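Club's robot arm takes on the rubbish, one crumpled ball at a time

Anyone who has shared a kitchen will know the argument about what goes in which bin. Students at Anard College have decided to settle it with a robot arm, and after 520 practice goes since the start of term they report that the argument is still open.

The college robotics club is building an entry for the Nalano Sorting Cup, which comes round in June and asks school and college teams to clear a table of household waste without anyone laying a hand on it. Each team gets 42 items and a time limit that the rule book calls generous. Club members have other words for it.

Their entry is named Penado, after a bus stop where the idea was first discussed and, by all accounts, the bus was late. Penado has to find an object, decide what it is made of, pick it up and put it in the right place. It is fairly good at the first part. On the second it has firm opinions, and last month it filed a banana skin under metals with great confidence.

The club meets on Thursday after lessons in the Tiedemann workshop, and on a normal evening most of the talking is about paper and foil. Cans are easy, members say, being the same shape every time. A sheet of foil lies flat and throws the ceiling lights back in every direction, while a ball of brown paper never has the same outline twice. Both weigh next to nothing and neither offers much to hold.
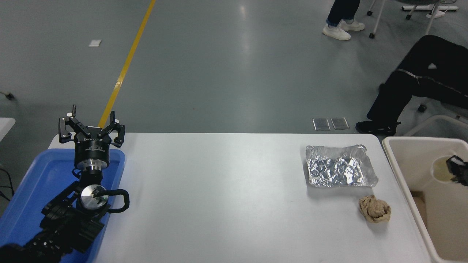

The three-fingered gripper has been the cause of some debate. One half of the club wanted 2 fingers, on the grounds that there would be less to go wrong. The other half pointed out that plenty was going wrong already and a third finger could hardly be blamed for it. The vote went to three, and the losing side has been keeping a log of dropped items ever since.

Materials, at least, are cheap. The club's spending on test waste so far this year comes to nothing at all, thanks to the college canteen. The full kitty stands at £739, most of it set aside for the coach to the final and a spare set of cables.

Visitors are welcome at practice sessions from 4.30pm and may bring clean, dry rubbish. The club already has enough crisp packets.

Contact the newsdesk | © Anard College News | Back to top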